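Open Day at the Stuvell Workrooms, Starnlow

I got to Starnlow on May 3, 2018 with 30 minutes to spare and went straight up to the packing tables, which I'd been looking forward to all week. Pouches and bags everywhere, and such cheerful prints! 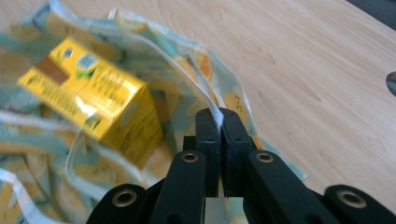

Letell Moschos

My favorite was the lemon fabric, a pale minty blue with yellow and orange fruit all over it and white trim. I want curtains in it. The cloth is soft enough to crumple into nothing, and I had a long chat at the table about how to get a box into a bag like that without a fight (open the mouth wide, fold the edge back, then tuck). I wrote it down for my own gift wrapping!
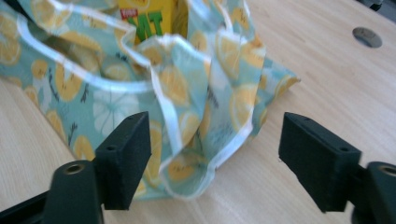
Lemon-slice pouch with a yellow box in its mouth.

Room 13 has the fabric remnants, so leave time for it. I came home with 4 pieces and already have plans for two of them. Parking is behind the building, and the tea was very good, with a ginger cake I went back for twice.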